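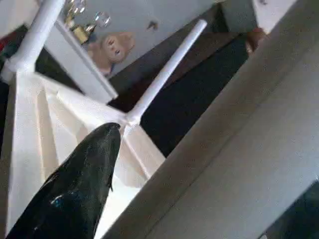 Stills: Vevinlow archive. Story by M. Dela Peña, 14 Apr 2024.

Juststead paid by the accepted example. By noon I had 165 and needed 794.

I moved the arms and the machine remembered. Reach, close, lift, let go. If my hand shook, it learned the shaking too, so I threw those out.

The plush toy watched from its place by the glassy things. I had stopped looking at it in July.

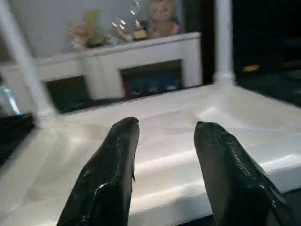
At 2 the office in Panau called. They wanted slower examples, with more mistakes left in.

"How many mistakes?" I asked.

"Whatever you normally make."

I put the last 9 back in from the discard folder. Then I opened the fingers and started again, slower.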